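Washing Stuffed Animals Without a Funeral

Filed under: Laundry, Kids' Rooms

Every house with children has one plush animal that can never be washed, and it is always the one that smells like soup. Ours has been through a car seat, a sandbox and a winter cold. Below is how we do it at Fuvdale, where the laundry room is small and the standards are modest.

Before anything gets wet

Read the tag, if the tag survived. Most got chewed off in the first year. Without one, squeeze the toy all over. Crunchy means beads or old foam, and a hard lump in the back means a music box. Both of those get a damp cloth and a stern talk, and no machine.

Check the seams too. A hole the size of a pea in October is a drum full of stuffing by Tuesday. Four stitches will do it, in any thread you like, and the child will notice if it's the wrong color.

The wash

Put the animal in a zippered mesh bag or an old pillowcase tied shut with a shoelace. Cold water, gentle cycle, half the detergent you think you need. Skip the softener. It makes long fur lie down flat and greasy, like a comb-over.

Spin speed matters more than people expect. I use 400 for anything with glass eyes or a long neck, and 800 for the sturdy bears. My machine goes higher and I have no idea who that's for.

Two animals per load, with a couple of towels so they don't thump. Keep new red or brown felt away from white fur the first time. Dab the felt with a wet white rag and look at the rag.

Long white fur

Shaggy white toys are a special punishment. They show every raisin. Work a paste of baking soda and water into the gray patches with an old toothbrush, leave it while you do something more pleasant, then rinse until the water runs clear.
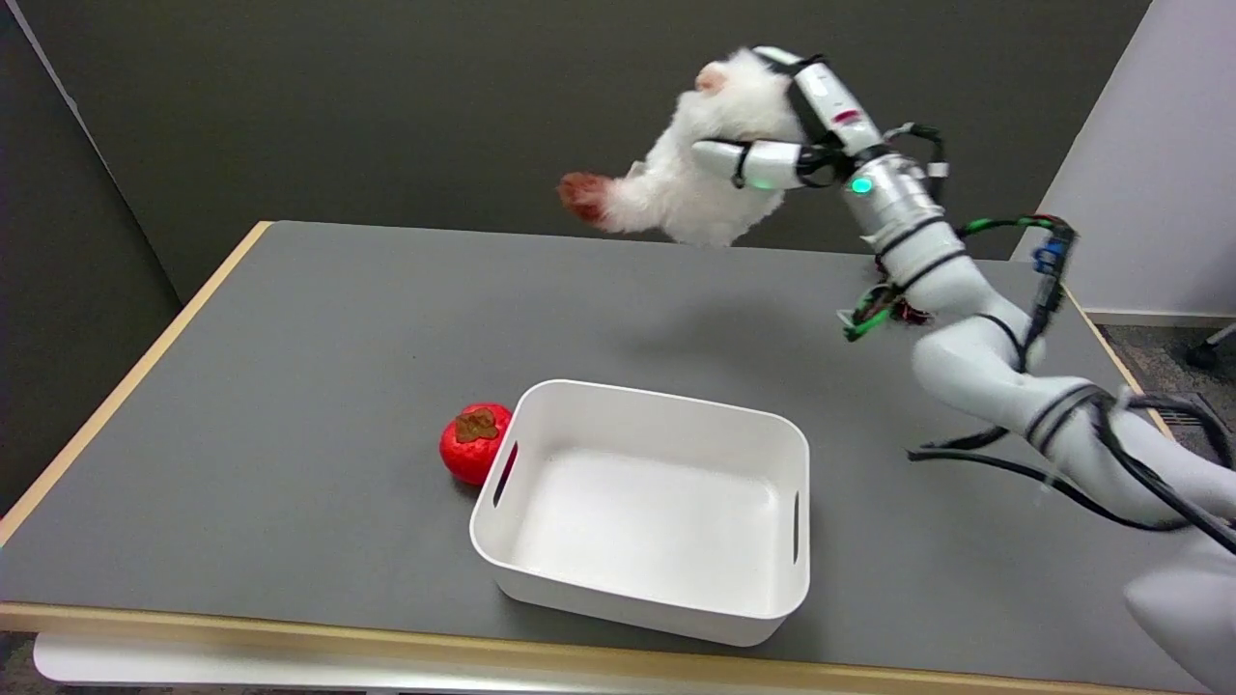 Photo: Laurențiu Ciobanu / Odasdale

Fur that long needs to be handled while it dries. Roll the animal in a towel and lean on it, then shake it hard and set it on a rack. Don't hang a soaked one by an ear or a foot, as all the weight goes to one seam. Turn it every few hours, upside down included. Dignity can be restored later.

When the outside feels dry, press the middle. If it's cool, it's damp, and it will smell like a basement by the weekend. Give it another day. Then go over it with a pet slicker brush, tips first, in short strokes. A wide comb works too if you have the patience.

No dryer on heat, ever. Fake fur melts at the ends and stays crispy forever. Air only, door shut, and tell the owner it's a spaceship.

More from this shelf: Getting Gum Out of a Backpack; Crayons and the Dryer Drum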